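3.2 Where the cords end up

I started this part of the study thinking I'd write about desks, and then I kept getting pulled down to the floor (my knees still remember it).
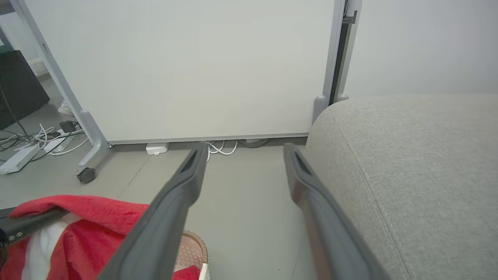

How did we decide that a cord counted as loose? If it wasn't clipped, taped or tucked into a channel along its whole length, it went in as loose, even when it lay flat against a wall.

Figure 4. Cords and a power strip on the floor by a mobile whiteboard.

I like Figure 4 a lot for this section, with the white power strip lying at an angle and the white and black cords spreading toward the whiteboard leg. A board on casters is supposed to go wherever people want it, and cords on the floor make every move a small negotiation! Across the shared rooms in Tutville we logged 621 cords, and 146 of them were loose and lying close to something on wheels. Ingeborg Petersen and I coded them separately and then argued over the leftovers, mostly white cables bundled up on the floor, which she wanted to call stored and I wanted to call loose. We went with loose. Petersen still disagrees, and her version of the totals is in Appendix B.

The eight rooms we went back to in August had been tidied in the meantime, so I've kept them out of Table 2 and take them up separately in Section 3.3.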